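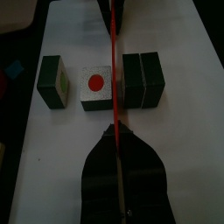 Asuka Kawaguchi keeps 1,204 blocks in her studio, and she says that she knows most of them by hand. She makes them under the name Cleserine, in two rooms behind a bicycle shop. When I visited in June, she asked me first to wash my hands.

"The dark green took me the longest time," she told me. "I mixed it maybe 100 times. Too much blue and it becomes a school color, too much yellow and it looks like soup."

The dots came later. Her former teacher, Takeshi Sugiyama, thought that the blocks were too serious, and he painted one red dot with his own brush. "I was a little angry with him," she said. "Then I saw that people turned the block to look for more dots. So I kept the red and I added a green one."

Does a dot mean something? She thought for a while before she answered. "For me, no. Children decide it. One girl told me that red is the door – I liked that very much."

Her plain blocks sell less well, but she will not stop making them. "When you push two together, you get a new long block, and you still see the thin line between. I enjoy this line."

She is now preparing a smaller set for the shop Juretti. The price is not decided, and she did not want to talk about it. She wanted to show me how she sands a corner.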